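Fitting Compliant Finger Pads to a Hand-Held Gripper

Part three of the Duvau gripper build. The printed body, the trigger linkage and the slide rails should be finished before starting. If the rails still bind, go back to part two; binding gets worse once the pads are loaded.

What you need

The printed shell, both halves
Two mesh-textured finger pads, left and right
Rubber edging for the V opening
8 M3 screws and the matching heat-set inserts
Sandpaper, 800 grit
Feeler gauge or a strip of printer paper
Threadlocker, low strength

Preparing the shell

Run the sandpaper along both inside faces of the V opening until the layer lines no longer catch a fingernail. Wipe out the dust. Press the inserts in with a soldering iron and let the shell cool before handling it again. An insert that sits proud will tilt the pad carrier, so check each one with a straightedge.

The rubber edging goes on next. Start at the point of the V and work outward on each side. Do not stretch it. Stretched edging creeps back overnight and leaves a gap at the ends.

Mounting the pads

Slide each carrier onto its rail with the mesh side facing in. Start all the screws by two turns, then close the trigger gently and let the pads find each other. Tighten in a cross pattern. The pads should meet at the narrow end first, with the rest of the faces opening away from that point at an even angle on both sides.

Slip the paper strip between the tips and close the trigger. It should drag evenly. If it pulls free on one side, loosen that carrier, shift it and repeat.
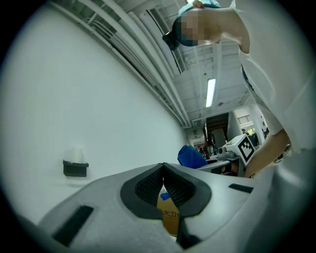

Checking alignment

Look down through the opening at something with a printed face; a cardboard box works well. With the gap centered on the print, both pads should come to the same line. An offset of a millimeter at the tips is acceptable. More than that will roll small parts out of the grip.

Place a fiducial cube on a bench within view of the tracking camera. Ours runs the Pendale tracker, but any tag-based setup will do. Record the cube for 50 frames with the gripper held still and look at the spread in position. A wide spread usually means poor lighting or a tag that is not flat.

Finally, open and close the trigger 104 times - an odd number to settle on, but it matches our log sheet - and check the screws again. Apply threadlocker only after this second check.

Next part: wiring the trigger encoder.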